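My new earbuds have a fashion statement. I know because it's printed inside the lid, under the word Jadetti, in silver letters too small to read on a train.

I paid for the Zosteo edition, which comes in a color called Dusk. My old pair came in a color called black. Dusk is black with 36 dollars added.

I don't mind pretty gadgets. I mind when the pretty part eats the useful part. The old pair had a button. You pressed it and the music stopped. The new pair has a smooth, sculpted surface that reads my mood, and its guess is always that I want to call my dentist. The box promises 400 hours of standby – a fine figure if you like owning earbuds and never putting them in.

The Nijs pair my neighbor bought at the Fillilbridge outlet looks like two cough drops. It has a button. It has never called a dentist. 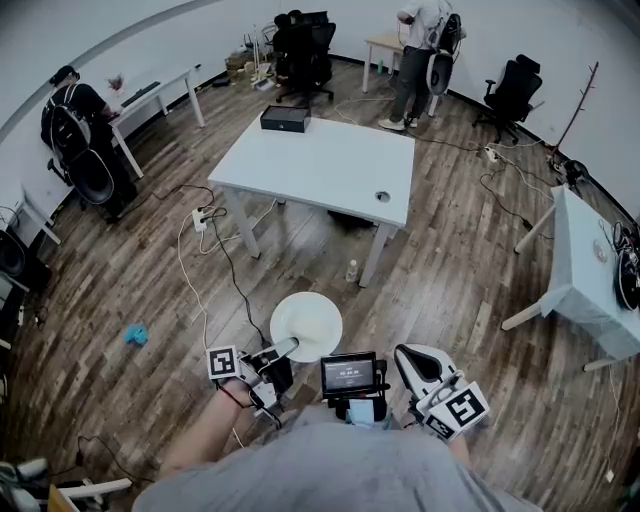

Should you pay extra for looks? Pay for fit first, then battery, and let the color be whatever is left on the shelf.

Mine are in a drawer now, on standby, with most of their 400 hours to go.

Contact | © Jadetti Watch blog | Back to top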